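# Fold

6 am. Kettle on. Nilmini already at the table with the laptop open and the rota upside down under her tea.

"How many today?"

"Shirts. All shirts."

"I didn't ask what."

She turned the rota round. 378 folds to go before the end of September, then Plurnora would pay, then the roof. That was the order of things. Folds, pay, roof.

I'd done kitchens before this. Eight weeks of other people's sinks for Pichon, wiping, stacking, wiping. They dropped us when their machine passed the plate test. It could do plates. Flat ones. Give it a gravy boat and it stood there like my uncle at a wedding.

"Lemlem says Darow have got one folding," I said.

"Folding what?"

"Tea towels."

Nilmini snorted. A tea towel is a square. A tea towel wants to be folded, it's halfway there when it comes off the line. She has been folding clothes for forty years and she does not count tea towels.

---

Ovidiu Onu rang at twenty past. He always rings walking, you get the traffic and one word in three.

"- the sleeves," he said.

"What about them?"

"It loses the sleeves. Finds the collar, fine. Finds the hem. Then it goes for a sleeve and gets the bed."

"Gets the bed?"

"Pinches the quilt. Lifts the lot. We had a quilt on the floor twelve times yesterday, Thierry's back has gone."

I put him on speaker so Nilmini could enjoy it.

"What do you want us to do?" she shouted.

"Sleeves! Slowly. And busy cloth please, flowers, whatever you have, on top of more busy cloth. It's too good on plain. Plain white shirt on a plain grey table, it's a genius. Nobody lives like that."

Then a bus, then he was gone.

Nilmini went to the wardrobe. Didn't need telling twice. She owns nothing plain, has not since 1981, and she came back with her arms full of it. Leaves, birds, a thing with pineapples. She dropped the pile on the chair and it slid straight off again.

"Busy," she said. "I'll give him busy."

---

My hand aches by the second hour. You don't hold it like scissors and you don't hold it like tongs. Squeeze, and the fingers close, and you have to forget you have proper ones. Everything I know about a shirt is in my fingertips - where the seam is, which layer's on top, wether it's the back or the front I've got. Take that away and I'm five years old again.

So I'm slow. Slow's all right. Ovidiu says slow is what it needs, it has never met a cuff.

Nilmini tried it once, last week. She got a blouse into thirds, very neat, then put the gripper down and undid the lot and did it again by hand in the time it takes to say so. Didn't say anything. Went to see to the rice.

Sleeve in. Other sleeve in. Bottom up. Smooth it - you can't smooth it, no palm - so nudge it. Nudge it again. Next.

Pascal Deschamps from downstairs put his head round.

"Is it taking your job or giving you one?"

"Ask me in October."

"The one at Gededo packs socks," he said. "3,000 pairs a shift."

"Does it match them?"

He thought about that all the way back down the stairs, I could hear him thinking, he stops on the landing.

---

Ovidiu again, just before lunch. Standing still this time. Quiet behind him.

"It did one," he said.

"One what?"

"A shirt. With sleeves. Thierry Bodin's own shirt, off his own back, he's sat here in his vest."

"Good?"

"No. Terrible. It looks like something you'd find in a hedge. But both arms are inside."

Nilmini took the phone off me. "How long?"

A pause.

"Eleven minutes."

She laughed untill she had to sit down. Then she wiped her eyes, and gave me the phone back, and went to the bed and laid out the next one herself, flowers on top of roses. Pulled the left sleeve out straight. Left the right one trailing.

"Let it learn that one," she said. "That's how they land in real life."
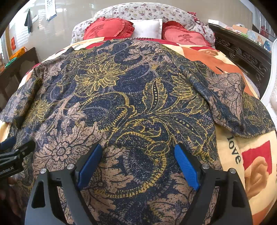 ## After lunch

Rice, the last of the beans. Lemlem Belay came up to borrow the iron and stayed to watch me do two.

"You're getting worse," she said.

"I'm getting slower."

"Does it know about ironing yet?"

"Don't," said Nilmini from the kitchen. "Don't say it where he can hear."

Phone on the table, face down. It started to buzz. We let it go a while and Lemlem took the iron downstairs under her cardigan.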